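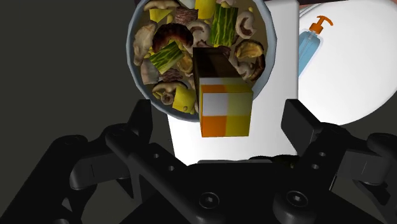 Protokoll Arbeitstreffen Teleoperation und Vormachen
Projekt Berden, Teilgruppe Simulation
Freitag, Beginn 9:30 Uhr, Raum Eltness

Teilnehmende: Teilgruppe Simulation vollzählig, Gäste aus der Greifergruppe, Kartha per Video zugeschaltet
Protokoll: Teilgruppe Simulation

TOP 1 Protokoll vom letzten Mal
Ohne Änderungen angenommen. Der offene Punkt zur Lizenz für den zweiten Rechner ist erledigt.

TOP 2 Stand der Vorführungen
Im Simulator liegen jetzt 793 ferngesteuerte Durchgänge, davon sind 136 seit dem letzten Treffen dazugekommen. Das ist richtig viel, und die Stimmung dazu war entsprechend gut! Besonders gefreut hat alle, dass die neuen Durchgänge deutlich ruhiger gefahren sind: weniger Zittern kurz vor dem Zugreifen, weniger Nachfassen. Die Greifergruppe führt das auf die geänderte Übersetzung am Handgriff zurück (halbe Geschwindigkeit, sobald die Taste gedrückt bleibt).
19 Durchgänge wurden beim Durchsehen aussortiert, fast alle wegen Aussetzern in der Verbindung. Sie bleiben im Ordner, werden aber nicht zum Training genommen.

TOP 3 Aufgabe »Getränkekarton«
Gemeinsam die Ansicht vom Handgelenk angeschaut: der kleine Karton mit den orangen, weißen und gelben Feldern mittig zwischen den beiden Fingern, dahinter die Schüssel mit dem Eintopf, rechts die große weiße Fläche und darauf der hellblaue durchsichtige Seifenspender mit dem orangen Pumpkopf. Großes Lob für die Szene. Gerade die volle Schüssel mit Pilzscheiben, gelben Würfeln und den gestreiften grünen Stücken macht es dem Bildmodell schön schwer, und genau das wollten wir.
Diskutiert wurde, ob der Karton beim Vormachen immer so mittig angefahren werden soll. Kartha ist dafür, weil die Daten dann einheitlicher werden. Die Greifergruppe möchte lieber Streuung, damit die Strategie später auch mit einem schiefen Anfang klarkommt. Nach längerem Hin und Her die Einigung: beides aufnehmen, mit Kennzeichnung im Namen des Durchgangs.
Angesprochen wurde auch das Licht. Der Greifer und der Untergrund sind sehr dunkel, die weißen Flächen sehr hell, und die Oberseite des Kartons geht fast ins Schwarze. Wer am Bildschirm steuert, kann die hintere Kante dort schlecht einschätzen. Eine zweite Lichtquelle wird ausprobiert, die jetzige Einstellung bleibt als Variante erhalten.

TOP 4 Führen von Hand am echten Arm
Kurzer, sehr schöner Bericht aus der Werkstatt: Das Führen von Hand klappt mit der neuen Schwerkraftkompensation so leicht, dass auch Leute ohne jede Vorerfahrung nach etwa 30 Minuten brauchbare Bewegungen vormachen. Die Fernsteuerung braucht länger zum Einarbeiten, liefert dafür saubere Kamerabilder ohne Hände darin. Für Berden bleibt die Fernsteuerung der Hauptweg. Das Handführen wird für die groben Anfahrbewegungen genutzt, und darauf freuen sich schon mehrere.
Frage von Kartha, ob beide Datenarten im selben Format abgelegt werden können. Antwort: ja, wenn die Gelenkwinkel im gleichen Takt geschrieben werden. Wird geprüft.

TOP 5 Steuerpult Pluvard
Das zweite Pult ist aufgebaut. Die Kraftrückmeldung im Daumenhebel fühlt sich prima an, beim Schließen der Finger aber noch etwas hart eingestellt. Bitte Werte nur am linken Pult ändern, das rechte bleibt zum Vergleich unverändert.

TOP 6 Aufgaben
Mittige und versetzte Anfahrten aufnehmen: Teilgruppe Simulation
Zweite Lichtquelle in die Szene einbauen: Teilgruppe Simulation
Takt der Gelenkwinkel vergleichen: Greifergruppe mit Kartha
Daumenhebel weicher einstellen: Greifergruppe

TOP 7 Verschiedenes
Wer das Steuern selbst ausprobieren möchte, trägt sich bitte in die Liste am Pult ein. Nachmittags ist meistens etwas frei.

Ende 10:50 Uhr. Das nächste Treffen findet im September statt, wieder im Raum Eltness.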